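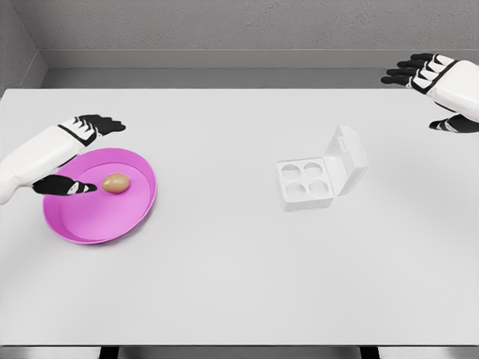 Attachment 1: rendered view, white table against grey wall

Search tickets Enter keyword or ticket no.

Ticket 556
Opened: January 2, 2025
Site: Cillholm
Product: Orkeo inverter with Stornik battery bank
Assigned to: Gemma Gentile

Fault reported
Inverter drops the load overnight with a low battery alarm. Display shows 70% charge when the alarm sounds. Restarts by itself once the panels produce in the morning.

Log
Event list downloaded. Low voltage cut-off recorded on 5 nights. No overload or temperature events.

Battery type in the inverter menu was set to lead-acid. Changed to lithium, user-defined, using the limits on the Stornik data sheet. Customer asked to leave the bank on charge until the management system reports full.

Alarm returned the next night. Charge reading still wrong. Cell voltages are even, so the bank itself is not suspected.

Customer checked the cabling with the isolator off. The negative lead from the water pump controller goes straight to the battery post and bypasses the Kang shunt. Pump current is therefore not counted.

Pump negative moved to the load side of the shunt. Terminals tightened. Shunt reset to 100% after a full charge.

Status
Waiting for customer. Please send the event list after 2 nights of normal use, with the pump running. Do not alter the cut-off voltage in the meantime.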